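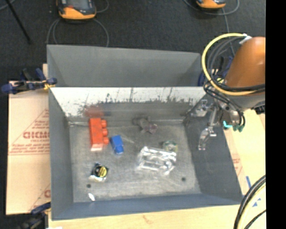 4. Trier le bac à bricoles

Tout atelier finit par avoir un bac où l'on pose les choses « en attendant ». Le modèle Rekden en tôle grise ne fait pas exception. Prévoir une séance de tri le vendredi, avant que le contenu ne prenne ses habitudes.

4.1 Poser le bac à plat sur une table capable de porter 60 kg. Oui, c'est beaucoup pour des jouets. Vous n'avez pas vu celui de Sajib Weerakoon.

4.2 Sortir d'abord les sachets en plastique transparent. Les ouvrir avant de les jeter : un sachet froissé a l'air vide bien plus souvent qu'il ne l'est.

4.3 Retirer les briques et les petits blocs, toutes couleurs confondues, et les ranger dans la boîte Pesonen. Le classement par teinte est permis, mais à vos frais et sur votre temps libre.

4.4 Chercher les peluches au toucher. Une peluche sombre sur un fond gris se remarque mal, surtout couchée sur le ventre.

4.5 Remettre le mètre ruban à son crochet. Il en reviendra.

Note — Les objets ronds non identifiés (ruban adhésif, petit pot, allez savoir) vont dans le tiroir 92 jusqu'à réclamation.

Attention — Le fond est percé. Ne pas y verser de vis, de perles ni de liquide. Les trous ne se bouchent pas au chewing-gum, la question a été posée.

4.6 Essuyer le fond au chiffon humide. Les rayures et les taches de peinture sombres restent : elles ne sont pas couvertes par la garantie et n'empêchent pas de s'en servir.

Pour les cloisons de rechange, voir la section 5, référence Ratetti 80.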